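# Plunex on the Covarport van: "The battery was the easy part"

Plunex plans to begin deliveries of the Covarport, its first electric panel van, in July. The vehicle shares its floor and side doors with the diesel model it will be sold beside. We spoke to the company's head of vehicle engineering at the Ridbridge technical centre about the changes underneath.

The main one is the rear axle. The diesel van uses leaf springs and a solid beam. The Covarport has a coil-sprung axle supplied by Baumgart, with the motor mounted ahead of it.

"The battery was the easy part," the engineer said. "It is a flat box and it bolts to the floor. The axle took 26 months. Leaf springs are cheap and they carry weight well, but they need length, and the length was where the pack had to go."
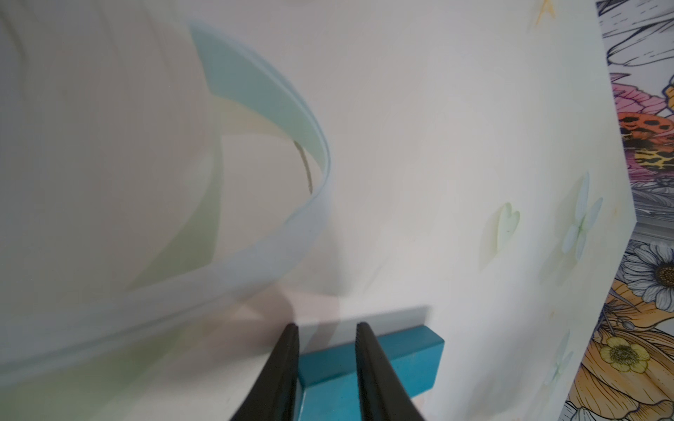

Payload is down on the diesel as a result. The engineer did not dispute it.

"We lose 20 kilograms on the short version and more on the long one. Most parcel operators fill the van by volume well before they reach the weight limit. A builder carrying plasterboard will notice, and we would tell him to buy the diesel."

Two battery sizes were considered and one was kept. A smaller pack would have lowered the price, but it needed its own crash tests and a separate cooling circuit.
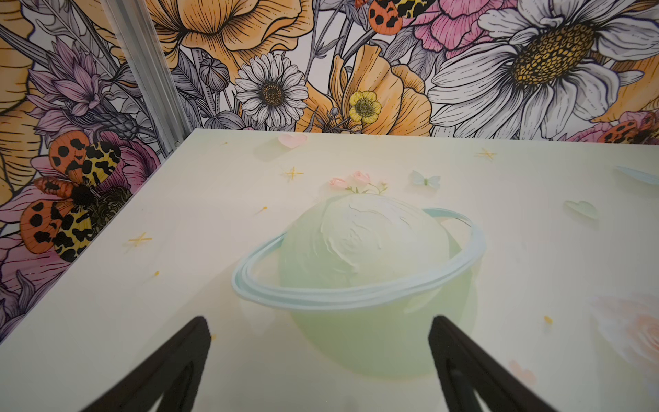
On charging, the engineer was cautious. Peak power is quoted in the brochure, but the development team worked to a different measure: how much charge goes in during a driver's break.

"Peak figures last a few minutes. We held a lower rate for longer. On a cold pack it is slower, and the heater has to be switched on before arrival. Drivers will forget, so the navigation does it if a charger is set as the destination."

The cabin is largely carried over. The gear lever has moved to the column, and the heater controls remain as knobs.

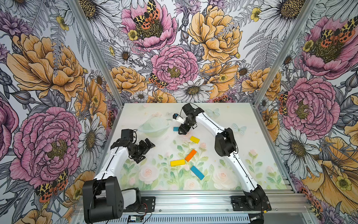
"We tried a screen for the heater. Drivers in gloves could not use it. The knobs went back in after six weeks."

Servicing is set at 24 months, with brake fluid and the cabin filter as the main items. Rear brake corrosion was raised by fleet customers, and the software now applies the friction brakes lightly at intervals to clean the discs.

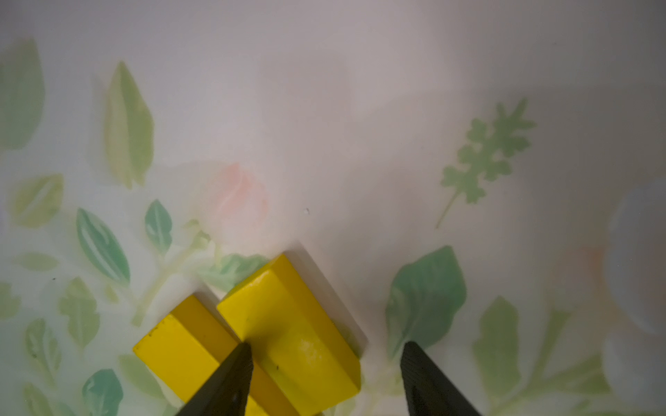 A four-wheel-drive version has been drawn but not approved. The front subframe has mounting points for a second motor, which the engineer described as "holes, at this stage, and nothing more". A chassis cab is further along, with body builders due to receive drawings once the rear crossmember is signed off.

Prices will be announced when the order books open.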